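Wireless temperature sensor loses readings when stored in a metal desk organizer
Posted 8 June 2024 by copperfoot

I have a Uzor wireless temperature and humidity sensor, the small 433 MHz type with two AAA cells, reporting to a Stekavus base station in the hallway. The sensor sends once every five minutes. The base station writes each reading to a memory card with a time stamp, so gaps are easy to find.

When the sensor sat on the windowsill there were almost no gaps. Direct sun made the afternoon numbers useless, so I moved it to the desk and dropped it into a metal mesh cup to keep it from getting knocked over. The base station is nine feet away through one interior wall. The wall is drywall on wood studs with no foil insulation.

In the log covering the time on the desk there should be 449 readings. 62 are missing. The missing ones are not spread evenly. They come in runs of three to six, with long clean stretches in between. The readings that do arrive look reasonable (67 °F, steady, which agrees with the thermostat).

Things already tried: new cells in the sensor, new location for the base station power supply, re-pairing. No change that I can measure.

I had assumed the holes in the mesh would let the signal out. The sensor is narrow enough to stand on end in there with its top well below the rim. Is the mesh enough to cause this, or should I be looking for a source of interference? I would prefer not to buy a repeater. Brosico sells one that claims to work with this protocol, but the documentation is one page and does not mention the base station model.

ohms_and_ends

Metal blocks radio. Take it out of the cup.

If it still drops readings, the sensor is bad. Mine did that after a couple of years and I replaced it.

gridleak

The first reply is correct on the main point but leaves out why, and the why matters if you want to find another place for it.

Hole size has to be compared with wavelength. At 433 MHz the wavelength is a little over 27 inches. The openings in office mesh are a small fraction of an inch, so for this purpose the wall of the cup can be treated as solid sheet. Seeing light through it tells you nothing, as the wavelength of light is far smaller than the openings.

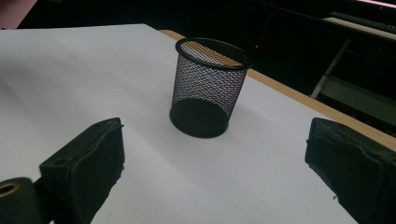 copperfoot asked whether the open top would let enough signal out, given that the rest of the cup acts as sheet metal.

Some, but less than you would expect. A metal tube open at one end behaves as a waveguide, and a waveguide does not carry anything below its cutoff frequency. For a round tube the cutoff in GHz is 6.92 divided by the inside diameter in inches. At 3.5 inches, a common size for a desk cup, that gives just under 2 GHz. Your sensor is far below that. Below cutoff the field falls off exponentially along the tube, and for this diameter the loss works out to 9 dB for every inch the antenna sits below the rim. Measure your own cup and redo the arithmetic. A narrower one is worse.

Treat that as an estimate. The formula assumes a long tube and a clean field pattern, and a short cup with a circuit board in it has neither. Anything metal that sticks out of the top, such as scissors or a steel ruler, can pick up energy inside and carry it out, which makes the link better or worse depending on length and position. The finish on the mesh also matters slightly. If the wires were coated before assembly, the contacts between them may be poor and the shielding will be less complete. If they were coated after, the contacts are usually fine.

There is a second effect. The antenna in these sensors is normally a coiled wire or a short trace at one end of the board, tuned with the assumption that it has plastic and air around it. Put it within half an inch of a metal wall and it is detuned, so less power is radiated in the first place. You pay for this even in the parts of the cup where the shielding is weak.

Now the runs of missing readings. Shielding alone gives a fixed loss. A fixed loss that still lets most readings through means the link is sitting close to the receiver's threshold, and then small changes decide the result: a door position, a person in the hallway, a neighbor's doorbell or tire sensor in the same band. The runs are probably those changes. At a normal signal level you would have enough margin to ignore all of them.

Suggested order of work:

1. Put the sensor on the same desk, outside the cup, at least four inches from any metal. Leave everything else alone.
2. Log for the same number of readings as before and compare the missing count.
3. If it is near zero, stop.
4. If it is not, rotate the sensor a quarter turn and repeat. The antenna has nulls, and one may be pointing at the base station.
5. Check the base station side last. If it stands on a router or against a metal door frame, move it.

Change one item per test. Your earlier tests do not rule out much, as the sensor was in the cup for all of them.

On the repeater: I would not use one for this. A repeater has to hear the sensor before it can pass anything on. It might be close enough to do so on the desk, but it would be compensating for a loss you can remove for free. The sensor will also track room air more closely in the open, though mesh is not much of an obstacle to airflow.

If it keeps tipping over, use a ceramic mug or a block of wood with a slot cut in it. Dry wood has very little effect at this frequency.

bruretwood_shed

Adding one data point. I have the same base station and a 2.4 GHz sensor from a different maker that lives in a mesh letter tray. No dropouts. The tray is shallow and open along the front, so this may not apply to a cup.

I would also check the battery springs. Mine had a film on the contacts that new cells did not fix. A pencil eraser cleared it. Wipe out the crumbs afterward.

Contact | Copyright 2024 | Back to top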